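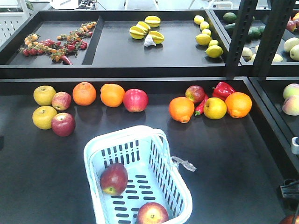 Apples, oranges and the blue basket on the black tray

pantrymoth9
Posted 11th March
ok so question for the people who shop for a whole household. do you keep apples and oranges together or not. my sister in law says apples ruin everything near them. I've had them in one bowl my whole life and never noticed. Kitchen is small, fridge is smaller, and I'm sick of throwing out soft apples. Two bags went in the compost last month.

Marijke Bosman
Apples give off ethylene. Oranges don't care much, they're not going to ripen any further once picked. Bananas, avocados, pears, yes, those go fast next to an apple. So oranges and apples in one bowl is fine for a few days.
Your real problem is apples at room temp. Put them in the crisper, they go weeks.

dustpan_lou
disagree on the fridge thing. cold apples taste of nothing. I keep mine in the garage in a box, newspaper between, check them every few days. One bad one and you lose the lot

pantrymoth9
no garage. apartment, third floor

dustpan_lou
balcony then? not in July obviously

Marijke Bosman
You can take an apple out an hour before you eat it, Lou. Tastes the same as any other apple.

dustpan_lou
it does not

kettle_side
What kind are they? This matters more than where you keep them. Yellow ones go mealy on me in a week whatever I do, the hard red ones last. I quit buying the big bags at Famisau for that reason - cheap but half of them are bruised already when you get home. The stall on Bech street lets you pick your own.

pantrymoth9
mixed bag, so yellow and red both. And yeah it's the yellow ones that go first now that I think about it. Bag is from Famisau, you got me

kettle_side
there you go. eat the yellow first, problem solved

R_Tolland
Nobody mentioned chilis. Dont leave fresh chilis in the fruit bowl, they wrinkle up. Paper bag in the fridge door, or just freeze them whole. I've had a bag in the freezer since July and they chop fine straight from frozen.

Marijke Bosman
Agree with freezing. They go limp if you thaw them so don't thaw.

grapefruit_gary
I bought one of those Verkusik produce boxes with the vent on the lid. Paid too much. Lettuce does last longer, apples no difference at all that I could see. Anyone tried the Tesent one?

kettle_side
Had the Tesent, lid cracked in 2 months. A plastic bag with a few holes in it does the same job for free

grapefruit_gary
figures

dustpan_lou
also don't wash anything before you store it. My husband washes the whole lot when he gets in, puts it away wet, then wonders why there's mold

R_Tolland
I wash everything first and never had mold. You have to dry it, thats all. Takes five minutes with a towel.

dustpan_lou
five minutes times every shop, no thanks

pantrymoth9
ok going with crisper for the red ones, bowl for the oranges and whatever we're eating this week. chilis in freezer. Will not be telling my sister in law she was half right

Marijke Bosman
Check the crisper isn't set to high humidity. There's a slider on most of them. Low for apples if you have two drawers, leafy stuff in the other one.

pantrymoth9
there is a slider! 9 years in this apartment and I thought it was broken. what do I do if there's only one drawer

Marijke Bosman
Apples in the drawer on low, greens in a closed bag on the shelf above.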